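4.3 Belt tracking and tension

Applies to Dolleo flat-belt conveyors on aluminum side rails, with open end housings or Jaltach closed end caps. Revised Jul 7, 2019.

CAUTION: Disconnect power and lock the switch before removing an end cap. Keep sleeves and cords away from the end rollers at all times.

1. Set the support frame on a level floor. Adjust the feet until the two side rails are at the same height along their full length.

2. Clear the belt of all goods. Wipe the surface with a damp cloth and let it dry. Do not use solvent or wax.

3. Remove the end cap screws. Turn both tension bolts clockwise by equal amounts until the belt lies flat between the rails.

4. Refit the end cap and restore power. Run the belt empty for 300 seconds at the lowest speed and watch the gap along each rail.

5. If the belt drifts, stop it and lock out power again. Tighten the bolt on the side it drifts toward by a quarter turn, then repeat step 4.

Tracking must be checked again under load. Small round goods such as rolls and spools should be placed flat side down, clear of both rails — a roll standing on its rim can travel on its own when the belt starts or stops.

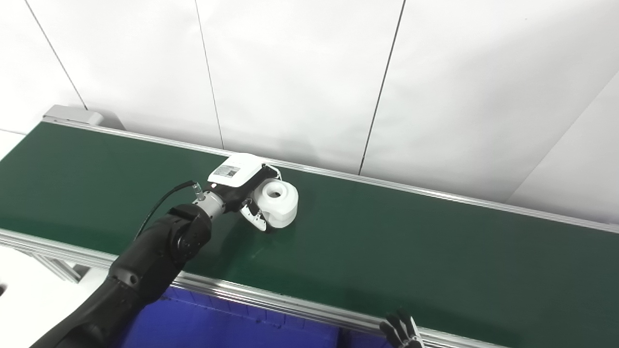

Space the goods evenly and keep the total load under 535 N. A belt that tracks well empty but drifts under load is usually too slack; return to step 3 and add a half turn to both bolts.

NOTE: Crates stored under the belt must not touch the support frame or the return side of the belt. Leave enough room to pull a crate out without lifting it.

6. Record the final bolt setting on the service card. Repeat steps 1 to 5 after 600 hours of running, or whenever the belt is replaced.

For belt splicing, see section 4.4.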